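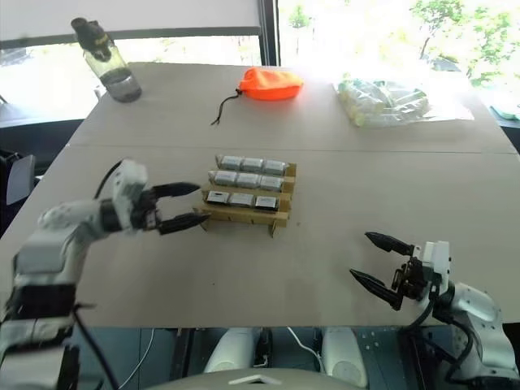 **Switching the allotment to raised beds, worth it?**

**tcoskun**
I have a plot at Tetcombe, heavy clay, and I'm thinking of putting in 6 raised beds before April is out. A local yard quoted me $300 for the lumber. Soil is extra. Has anyone done this on clay and been glad of it?

**sulbygrower**
Did it two seasons ago. Carrots went from stubby to normal. Potatoes did no better than in the ground. I'd build two and see how you get on.

**Banafsheh K**
I disagree with building any. Clay holds water, and last summer my neighbors with beds were out with hoses every evening. I mulched with leaves and watered once a week. You can fix clay with compost, it just takes a few years.

**tcoskun**
A few years is the problem - the lease is up for renewal after three.

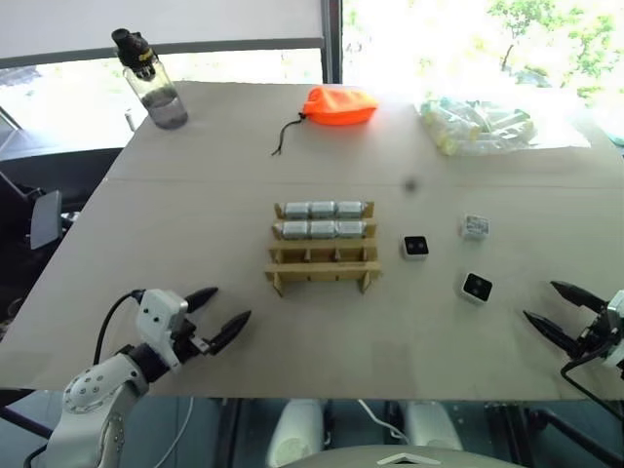

Also the bottom end of the plot floods. Last fall I lost all the garlic down there.

**sulbygrower**
Then put the beds at the bottom end and leave the top as it is. How deep were you going?

**tcoskun**
15 inches.

**marrowfat**
That's deeper than you need for salad and beans. Go with 10 and save on fill. The soil will cost you more than the wood, and it sinks the first winter, so you end up buying it twice.

**Banafsheh K**
Agree on the fill. If you do go ahead, don't line the bottom with plastic. My cousin did and had a bathtub. Cardboard is fine, with the tape pulled off.

**sulbygrower**
Plastic up the sides is OK though. It keeps the boards from rotting.

**Banafsheh K**
It traps damp behind the boards. Mine rotted faster with it than without.

**sulbygrower**
Mine haven't. Might be the wood. I used larch.

**tcoskun**
Thanks all. I'll start with two at the bottom end, 10 inches, no liner for now. Picking up the boards Saturday if the yard can cut them. Does anyone know if larch needs treating?

**marrowfat**
No, leave it bare.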